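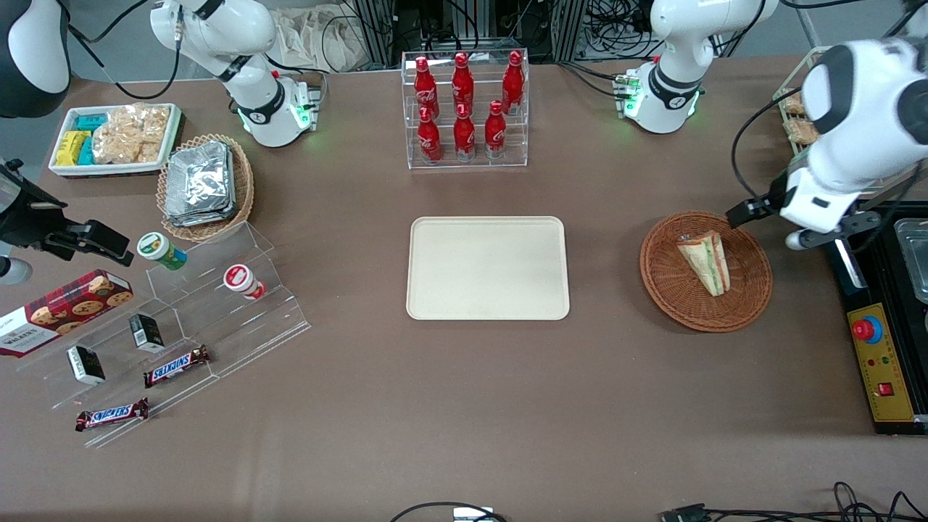 Surely a tray makes people take more food, a reader wrote to us after the first part of this work came out, and anyone who has hosted an office party knows it. We have heard versions of this remark often enough to give it a section of its own.

4.2 Does the tray matter?

The belief goes back at least to the Callau report of 1992, which is still cited in hospitality handbooks. It claimed that guests at a self-service snack table took larger helpings when a tray was offered than when they had to carry items by hand. We have read the report several times and remain unconvinced. The tray and no-tray sessions were held in different rooms, one of them next to a kitchen. The starting times are not given. Helpings were judged by eye by staff who had been told what the study was for. None of this shows that the claim is false, but it is thin support for a rule repeated in print for so long.

By "tray" we mean a flat piece with a raised rim, like the empty beige one in Figure 4, where it shares a tabletop with snacks, drinks and a round wicker basket. Baskets, bowls and tiered stands were coded separately. Earlier authors were looser. Callau appears to have grouped baskets with trays in one table and with bowls in the next, and the totals cannot be rebuilt from what was printed.

Our own data come from the Cesamitz break room records, which cover 3304 visits to a shared snack table. Trays were set out on alternate weeks. Visitors were not told of the change, though we can't rule out that regular visitors noticed it. Helpings were weighed by subtraction at the end of each hour. Individual helpings are therefore not available, and our averages per visit depend on a door log that probably missed a few people who came in together.

With those limits in mind, the difference between tray and no-tray weeks was small and changed direction depending on how the morning hours were treated. When we dropped the hour before noon, the tray weeks came out slightly higher. When we kept it, they came out slightly lower. We don't think either result deserves a headline. A real effect of the size described by Callau should have survived a choice as minor as this one.

The Zelik replication is sometimes raised against us. It used 700 visits and reported a clear increase with trays. However, the authors also moved the drinks to the far end of the table in the tray sessions, apparently to make room. A visitor who has to walk past every snack to reach a drink may well pick up more along the way, tray or no tray. The paper mentions the move in a footnote and does not return to it. We asked for the session notes and were told they had been discarded.

A further problem is price. At Cesamitz each visitor was asked to leave 50 cents in a box, whatever was taken. A flat charge may encourage larger helpings on its own and could hide a modest tray effect. We had no free sessions to compare, so this point stays open.

Our reading is that serving advice built on the tray effect should be treated with caution until someone varies the tray alone, in one room, with helpings weighed at the time they are taken. The Makowska protocol comes closest to this, but only its pilot results are available, and those cover a single September. Section 4.3 turns to the order in which items are laid out, where the published evidence is larger in volume and, in our view, hardly better.

Related items
Bowl size and repeat visits: a second look at the Zelik tables
Flat charges at shared snack tables
Weighing by subtraction: sources of error
The Makowska protocol: pilot results

Contact the editorial office | Copyright held by the authors | Back to top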